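How to Fade-Proof and Refresh Black Clothes at Home

I wear a lot of black, and for years I thought going gray at the seams was just what black clothes did. Then I started paying attention to how I washed them, and wow, what a difference! My oldest black T-shirt is now on its sixth summer and I still wear it out to dinner. Most of this costs nothing, and the part that does (dye, at the very end) is the most fun.

Why black turns gray

Two different things get called fading, and it helps to know which one you have. The first is real dye loss, where color has washed out or the sun has bleached it. The second is surface fuzz. Cotton fibers rub against each other in the washer, the tiny ends break and stand up, and they scatter light so the cloth looks dusty. Rub a faded spot with a damp fingertip. If it goes dark and looks great, a lot of what you're seeing is probably fuzz and leftover detergent. If it still looks brown or greenish next to an inside seam, the dye is going.

What you need

A liquid detergent (powder can leave pale streaks on dark cloth in cold water)
White vinegar
A mesh wash bag
A fabric shaver or a sweater comb
A drying rack that stands out of the sun
All-purpose black dye, only if you get to step 5

Step 1: Sort by color and by roughness

Everyone sorts by color. Sort by texture too! Jeans and zippered hoodies are basically sandpaper to a soft knit, so I do one load of tough blacks and one load of gentle blacks. Close the zippers, hook the hooks, and turn every single thing inside out. If you change only one habit, make it the inside-out one – the wear still happens, but it happens where you can't see it.

Step 2: Wash cold and short

Cold water, the shortest cycle that gets things clean, and a slow spin. Use a bit less detergent than the cap tells you, especially if your water is soft. Leave some room in the drum too, so the clothes can move and the soap can rinse away. My machine is an old Wema with a dial that has lost most of its lettering, and I finally put a dot of nail polish at the cold setting so I'd stop guessing.

For things that come out looking chalky, run a rinse with half a cup of white vinegar in it and no detergent at all. It loosens the residue. Never put vinegar in with bleach, and don't make it a weekly thing, as it can be hard on rubber seals over time.

Step 3: Dry in the shade

Shake each piece hard, smooth the seams with your hands, and dry it still inside out. Direct sun is a bleach, plain and simple. Tumble dryers are rough on black as well, and all that lint in the filter used to be your shirt. Knits should dry flat on a towel so the shoulders don't stretch.

Step 4: Deal with the fuzz

Wait until the garment is completely dry, then lay it on something flat and firm. Go over it with the shaver in small circles, barely touching, and stay away from buttons and raised stitching. I got so excited the first time I did this that I shaved three sweaters in one evening. Finish with a lint roller or a slightly damp sponge, always moving in the same direction.

Before you decide whether to go on to dye, look at the piece in daylight near a window. Lamps are very forgiving with black. Put it beside something pale and you'll see right away if it leans brown, blue or green.

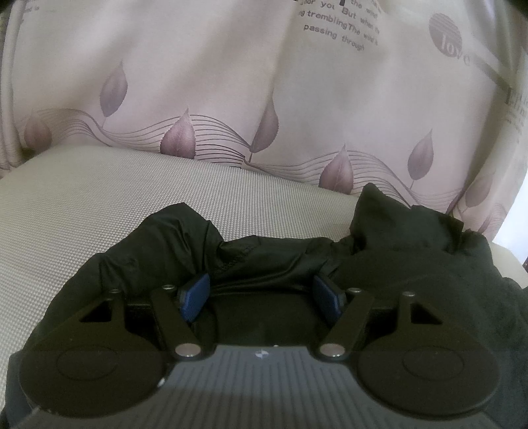 Black fabric on a light gray cushion.

Step 5: Re-dye what's left

Check the label first. Cotton, linen and rayon take all-purpose dye beautifully. Polyester needs its own kind of dye and a lot more heat, and the thread in most clothes is polyester, so the stitching may stay a little lighter. Wash the garment, leave it wet, and dissolve the dye in hot water in a bucket you'll never cook with. Gloves on! Keep the cloth moving for the whole time given on the packet – folds that sit still turn into blotches.

Rinse until the water runs clear, then wash it alone in cold water. I'd wash it alone the next time too, or with something you already love in black.

Storing black clothes

Keep them out of window light, even on a hanger in an open closet, where one shoulder can fade before the other. Fold heavy knits. And give jeans a few wears between washes, with a night by an open window to air out.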